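Flidmont boot swap back on, hallway racks wanted

Oct 31, 2023

Boot swap is back at the Judelden hall in Flidmont, doors at 9, lasts till the tables are bare. Last one in June moved 460 pairs, mostly sandals. This time its winter stuff: boots, lined shoes, house slippers. Bring pairs clean and tied togehter. Limit 25 per household. Wooden shoe racks taken too, if they still stand up straight. Entry free, parking on the Prandevum side only. Leftovers go to the Bélanger thrift store Monday.
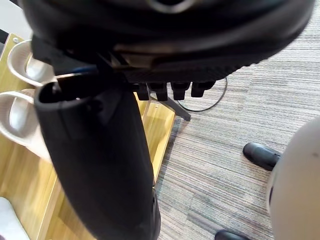
One reader wrote in to ask if kids' rain boots count as winter stuff, and whether a pair with one bad zipper is worth bringing.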